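# Puzzle month at robot club

*August 2019*

Okay, I have been promising this post forever and I keep getting distracted by the thing I'm supposed to be writing about. So: the assembly puzzle! If you've talked to me in person this summer you've already heard far too much of it, and you can skip down to the part with the grip orders.

Quick catch-up for everybody else. I'm in the robot club at the Jodcombe learning center, with Rattana, Erasto, Mercy and whoever else wanders in. We did line followers in the spring and they were fun, but by the end we were mostly arguing over tape. Wekesa Massawe, who runs the club and has the patience of a mountain, said we could pick one hard thing for the summer as long as we picked it together. We picked the puzzle. I voted for it twice (once by accident).

The idea is simple to say. There's a board with slots cut in it and a set of chunky colored pieces. The arm has to pick the pieces up, bring them over and put them together in the slots so that they lock into one big shape. A person can do it in 20 seconds once they've seen the trick. I timed myself! Erasto is faster, and he would like that on the record.

For an arm it's a whole different animal, because the order matters so much. Put the wrong piece down first and you've blocked the slot for the next one. Push a little crooked and the piece rides up on the rim and sits there looking smug. And the pieces have such different shapes that a grip that's great for one is hopeless for the next.

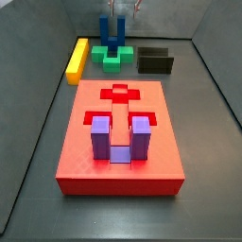
*Purple in the board, the other four waiting at the back.*

I love the purple one. It was the first piece we really got to know, because everything else gets fitted after it in the order we settled on. Its two uprights give the fingers something nice to grab, and then the bar at the bottom has to go down into the long slot. Mercy calls it "the chair" even though it looks nothing like a chair, and now we all do it.

We spent one entire session on the chair and nothing else. Our first version came straight down and let go, and if the piece was turned even a tiny bit it just perched on the edge. Rattana's fix was to lower it until it touches, then wiggle. That's the technical term in our notebook: WIGGLE, in capitals, underlined. It's a small side-to-side move, repeated a few times while pushing down very gently. We tried 18 versions of the wiggle. Number 6 was the best one, and we only went back to it after trying all the others, which says something about how we keep notes.

The board is printed, and so are the pieces. Chepkoech Lukumay did the modeling and she is a wizard. The first set was so snug that we couldn't get the parts out again with our hands, never mind with the arm. She gave everything a bit more room, we printed again, and the fit got so much friendlier. If you try something like this at home, print one slot and one piece before you print the whole board! We used up most of a roll learning that.

Now for the grip orders, as promised. We keep a page for each piece with where to grab it, which way the fingers point and how high to lift before moving sideways. Yellow is easy, just a long bar. You grab it across the middle and go. Green is a plus shape, and you have to decide which arm of the plus you trust. Black is two flat plates side by side, very low, and Erasto has claimed it as his personal project. He has a theory about coming in from the end. I have a different theory. We'll see!

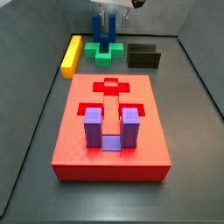 *5 min read*

Blue is the one I'm working on. It's the same kind of U as the purple piece, so I thought I'd copy the purple page, change the color at the top and be done by snack time. Ha. Same U, totally different problem, because with blue standing up on the green cross you've got to think about what's underneath. Tug it at an angle and green might want to come along for the ride. My page for blue now has more crossed-out lines than good ones, and I'm weirdly proud of it.

What's helped me most is doing it slowly by hand first. Two fingers only, like the gripper, and no cheating with the thumb. You notice so much! I had no idea how often I turn a piece a little in my hand to line it up until I wasn't allowed to. Mercy filmed me doing this and I look like I'm defusing a bomb.

We also started a scoreboard, which Wekesa pretended to disapprove of. You get a point for a clean pick, a point for a clean place, and you lose one if you have to hit stop. I'm in second place. The goal is a score of 50 for the whole group before school gets busy again, and then we'll try running the full sequence with no one touching anything.

Further out, there's the Uvalell open evening in December, where the clubs from all over set up tables and show off. I'd love to bring the puzzle. Rattana wants visitors to race the arm. I think little kids would wipe the floor with it, and they'd have the best night ever, so I'm all for that.

A few people asked in the comments last time whether you need to know how to code to join. Nope! I could barely do a loop when I started. Chepkoech came in through drawing, and Mercy mostly came in because her bus leaves late. Just show up, somebody will hand you a notebook and a piece to worry about.

Next post will be the black piece, if Erasto lets me write about it. He says he wants to check my spelling of "parallel" first.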